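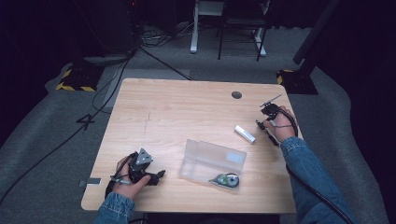 Both hands over the table, denim sleeves down

Re: [preserves] Plum sauce keeps coming out too thin
July 24, 2026

On the preserves list, a member from Turnura wrote:

> I made the sour plum sauce from the April recipe swap and it runs
> right off the spoon. I used 910 grams of plums, pitted, and cooked
> them with the lid on until they fell apart. Flavor is great but it
> won't stay on a piece of chicken. Should I add cornstarch? Also, is
> it supposed to have that much garlic?

Please don't add cornstarch yet! You're so close. Take the lid off and let it simmer in the widest pan you own, stirring a lot toward the end so the bottom doesn't catch. Plums have plenty of pectin and the sauce will tighten up more as it cools, so stop when it still looks a little looser than you want. Drop some on a cold saucer and drag a finger through it. If the line stays open, you're done.

I made two batches last week with the small yellow plums from the Bureck orchard stand and they were the best I've had in years — really sharp, almost like green apple near the pit. For 910 grams of fruit I use 8 cloves of garlic, a small bunch of cilantro, dill if I have it, one hot red pepper and a good spoonful of ground coriander. So yes, it's that much garlic, and I'd happily go higher. Sugar goes in last, a little at a time, because the yellow ones need more than the purple.

I get 400 ml out of that when it's cooked down properly. If you ended up with a lot more, there's your extra water.

Other things it's wonderful on: roast potatoes, grilled eggplant, cold pork the next day, and fried cheese (try this one!). My spice came from Gallagher, the 300 gram bag of whole coriander, and I toast it in a dry pan before grinding. Flukow sells it ground, and that works fine too, just use a bit more.

Mine lives in the fridge and never lasts long enough to worry about. Does anybody here freeze theirs with the herbs already in? I'd love to know if the cilantro keeps its flavor.

--
preserves mailing list
Reply to this message to post to everyone on the list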